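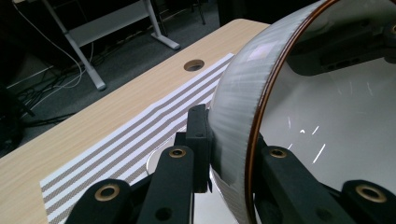
Why do my policies fall apart on clear plastic when everything else transfers fine?

Posted by brillholm_bench

Hi all, first post after lurking forever. I'm working on a small manipulation project called Auer, which is me, one other grad student and a lot of extension cords. We collect demonstrations with a hand-held gripper that has the camera mounted on it, no arm involved, then train a diffusion-style policy on the clips and run it on a real arm later. The recipe is the one everybody uses these days and I don't claim a single original idea in it.

On opaque stuff it works great! Mugs, blocks, a rubber duck, all good. Then I added a clear plastic dome with a frosted band along one side, and the success rate went through the floor. I have 1141 demos total, and 241 of those are the dome. Out of 20... no wait, I should say out of our last batch of test runs on the arm, the dome got picked up and set down properly six times and I stopped wanting to look at the rest.

What I see in the failures is pretty consistent. The approach is fine as long as the frosted part is toward the camera. When the clear part faces the lens the gripper sort of hovers, drifts sideways and closes early. My labmate thinks the glints off the plastic are being treated as features, and that the policy is also learning whatever it sees through the dome (table grain, striped mat, the cables on the floor, you name it). I think it's the camera pose estimates, which get jumpy when the dome fills up half the view. We've been arguing about this since February.

Things I've tried so far:
Color jitter and random crops, no real change.
Dropping the image resolution, slightly worse.
Training longer, same thing, only with more confidence.

Has anyone gotten wrist-camera imitation to work on see-through objects without adding a depth sensor? And is it worth collecting more demos, or am I just feeding it more of the same problem?

Notburga Rainer

You could both be right, and you can check it in an afternoon, so please do that before collecting anything else.

Start with the poses. Take your 241 dome demos and replay the recovered camera trajectories with no policy anywhere in the loop. If the path jumps in the stretch where the dome is close to the lens, your action labels are bad and no amount of augmentation will save you. I had this exact problem with glass bowls. The tracker was locking onto reflections, which slide around when the camera moves and don't behave like points fixed in the room. What helped me was masking out the middle of the image for tracking only (the policy still gets the full picture) and letting it hang on to the table edge and the mat. Stripes are a mixed blessing for this, by the way. They're high contrast but they repeat, and a feature matcher can slip by one stripe and be perfectly happy about it. I'd throw something irregular on the table, a magazine page even.

If the replays look clean, go after the background. How many surfaces did you record on? If the answer is one, your labmate wins. With an opaque object the background stays around the outside, but with a clear one it's all through the middle of the object too, so variety matters a lot more. I'd rather have a smaller set spread over several rooms and tables than 2000 demos on the same desk.

Also move your lights between sessions. I used to tape a lamp in place to be "consistent" and all I did was teach the policy where the lamp was.

One more thing — look at when your fingers close. On clear objects I tend to squeeze by feel, a bit earlier or later every time, and that timing noise goes straight into the labels. Slow down right before contact and it gets tighter.

gistusura_fan

just get a depth camera

Brigitta Wallner

Adding to Notburga's answer and politely disagreeing with the one after it. The ordinary depth cameras I've used are bad on clear plastic, they look right through it and give you the table behind, or a hole. We tried one at our shop in Nestville and took it back off.

What I'd try is splitting your test runs by how the dome is turned at the start. You already noticed frosted side versus clear side, so write it down for each run and do the same for the demos. My guess is you pick it up frosted side first most of the time without thinking about it, because that's the part you can see best too. If the demos are lopsided, record up to 50 more with the clear part toward the lens and see if the hovering goes away. That's a cheap test compared to redoing the whole set.

Also are you feeding it one image per step or a short history? Glints move differently from real edges when the camera moves, and a couple of past frames gave my policy something to work with. It did get slower to train.

brillholm_bench

Thank you both! Ran the replays on part of the set tonight and yep, there are jumps, mostly late in the approach. So I was right (please don't tell my labmate), except every single demo is also on the same table with the same mat, so she's probably right too. Going to redo the tracking with the middle masked, then retrain on the same demos before I change anything else. Will post the numbers here when the runs are done.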